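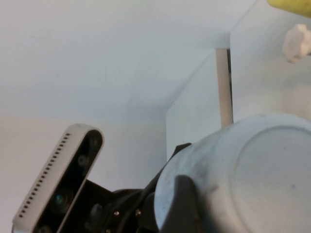
4. Handling, cleaning and standing the cylinder

This section is for the Kevell cylinder in grey-blue, sizes 13 and 14. For the Talavera models, please go to section 6. Their surface is glossy and the cleaning is different.

4.1 Before you start

Clear a place on the floor or on a strong table. Put down a folded towel or blanket, larger than the cylinder. Take off rings and watches. The surface is matte and a hard edge leaves a line on it which is difficult to remove.

You need:
a soft dry brush
two cotton cloths
a bowl with lukewarm water
a little washing-up liquid without bleach

4.2 Lifting and turning

1. Empty the cylinder completely.
2. Put one hand under the base and the other hand flat against the side.
3. Tilt it slowly towards you until it rests on your arm.
4. Lay it on its side on the towel. Roll the edges of the towel up at both sides, so that it stays in its place.

CAUTION: Do not lift the cylinder by the raised rim on the base. The rim is made for standing and is too shallow for a good grip.

CAUTION: Never leave the cylinder on its side on a bare table. It rolls with very little push.

4.3 Cleaning the surface

Dusty marks and dark smudges collect mostly on the side where the cylinder is taken hold of. Clean this side first.

1. Brush away the loose dust. Work from the top to the base.
2. Brush also along the inside of the raised rim. Turn the brush on its corner to reach the dirt there.
3. Make one cloth wet, wring it out well, and wipe with long strokes. Do not rub in circles, it makes shiny spots.
4. For smudges that stay, put one drop of washing-up liquid on the cloth and hold it on the spot for a minute. Then wipe again.
5. Wipe with clean water and dry with the second cloth.

Note: Small scuffs belong to normal use. They do not change the strength of the cylinder and are not a reason for exchange under the guarantee.

Note: Scouring powder, steel wool and melamine sponges are not permitted. They take the colour away together with the dirt.

4.4 Standing the cylinder again

1. Check that the floor or shelf is flat and dry. Grit under the rim will scratch the floor.
2. Tilt the cylinder up with one hand at the side, and let the rim come down gently.
3. Press lightly on the top at two opposite points. If the cylinder rocks, turn it a little and try again.
4. If it still rocks, put a Limitz felt ring (order number 871) under the rim. Do not use folded paper or card.

Keep 80 mm free between the cylinder and a wall or radiator, so that you can take hold of it next time without scraping.

4.5 Questions about this section

Write to Trollbridge customer service, for the attention of Veerle Dewulf. Please mention the size of your cylinder and which step you have a question about.

Text of section 4 revised February 8, 2024. Steps 4.3.2 and 4.4.4 are new.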